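The Godau Parent & Neighbor Newsletter
By Nighat Mughal
September 8, 2024
14 shares | 3 comments

The robot club wants to learn to cook. Should we be impressed?

The Skergate High robotics club has dropped the spring arena competition this year. Instead of building a machine that throws foam balls at a goal, the members are going to spend two semesters teaching a pair of robot arms to do kitchen work. The project is called Mirani. It was pitched at the June open house with a slide that said "A Helper in Every Home," and I have been grumpy about that slide all summer.

So I asked to come and see it. Romain Fleury, who runs the club and teaches physics the rest of the day, said yes right away, which I will admit I did not expect after the email I sent him.

What I wanted to know was simple. What are the kids doing, hour by hour? Are they learning anything they couldn't learn from the old competition? And does the thing cook?

The last one is easy. It doesn't cook. There is no heat and no food. There is a table, and on the table is kitchenware, and the job is to pick things up and put them somewhere else. The club's plan for the fall has two tasks on it: put the lid on the pot, and put the utensil in the pot. That's the semester. My own kids could do both before they could talk, though not on request.

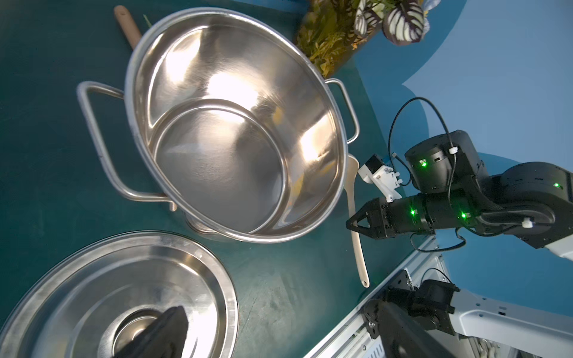 Hadi Khoury, a junior, took me through how the training works. A student moves the arms by hand controller, the software records every joint, and after enough recordings the computer tries to do the job alone. He kept saying "demonstration" and I kept hearing "chore." The club has made 449 of these recordings so far. Of those, 324 were good enough to keep. I asked what was wrong with the others and he said mostly the gripper came in at a bad angle, and I could see how that might happen: two black fingers reaching for a thin strip of cream plastic lying next to a stockpot big enough to feed a ball team, all of it on a slick-looking green tabletop. The pot is so shiny on the inside that the light bounces around in it. Hadi says the reflections confuse the cameras. I asked why they didn't get a dull pot. He said real kitchens have shiny pots. Fair enough, I suppose, but real kitchens also have a person in them who can see fine.

Here is my trouble with it. In the old competition, every student built something. You could point at a bracket and say whose it was. Mirani started with arms that came mostly ready to bolt down, bought with the Muvix grant, and the Muvix software does the learning part. What's left over for a teenager is driving the arms, again and again, and typing notes in a spreadsheet. If a company asked our kids to do that for free, I think a few of us would be at the next board meeting.

Mr. Fleury didn't argue as much as I hoped he would. He agreed that the recording sessions are dull. He said being bored by data is part of the trade, and that students who only see the fun half get a false idea of it. He also said the club sets its own tasks and keeps its own recordings, and that nothing goes back to Muvix without a signed form. I have asked for a copy of that form. As of this writing I don't have it.

Ehsan Zaidi, whose daughter is in the club, sees it differently from me. He told me she came home and explained at dinner why a robot that gets a job right nine times in a row can fail the tenth if somebody slides the pot a few inches over. She had never talked about the foam balls at dinner. I wrote that down because it is the best argument anybody gave me, and it came from a parent.

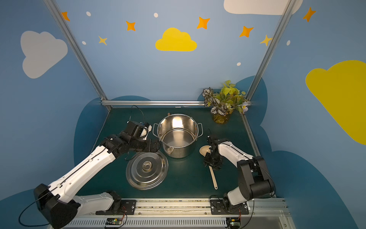
The work I liked best was the work that doesn't show up on the slide. Thịnh Triệu, a sophomore, has charge of what the club calls the layout, meaning where everything sits before each run. She keeps a notebook of it. Pot position, lid position, which way the utensil points. She told me the first batch was useless because everything had been put back in the same spot every time, so the computer had learned a spot on the table and knew nothing about pots. Now she moves things on purpose. The whole business happens in a little enclosure with clouds and stars on the walls and a fake potted plant in the back corner, and it looks more like a puppet theater than a lab, with one arm bolted on each side of the front rail. But the notebook is the real thing. It has crossings-out and arguments in the margin. One page just says "LID TOO CLOSE AGAIN" in capital letters. I would hang that notebook in the hallway before I would hang the slide.

I did ask for a success rate. Working alone, with no student driving, the arms have been given 75 tries at the utensil task. Mr. Fleury said he would rather wait until the students have agreed on what counts as a success before giving out a number. Does it count if the utensil lands in the pot but knocks it sideways? Does it count if it takes four minutes? The kids are split. I'd like to see the number anyway, with the disagreement printed next to it.

My view for now: the club should keep the project and lose the slogan. No home in Godau is getting a helper out of this, and telling sixth graders at an open house that one is on the way is the kind of thing that makes people roll their eyes at the next request for money. Say that it is a class in how hard it is to pick up a spoon. I'd come to that open house. I might even bring a pot.

I'd also like to see one day a month set aside for building something from scratch, even something bad. Hadi told me he misses the saw.

The club meets after school in Room 3 of the tech wing and parents are welcome to sit in. Bring a book. If you have had a different experience of the project, or you've seen the permission form, write to me at the newsletter and I will print what I can.

You are receiving this newsletter because you signed up at a school event. Unsubscribe or manage your preferences at any time.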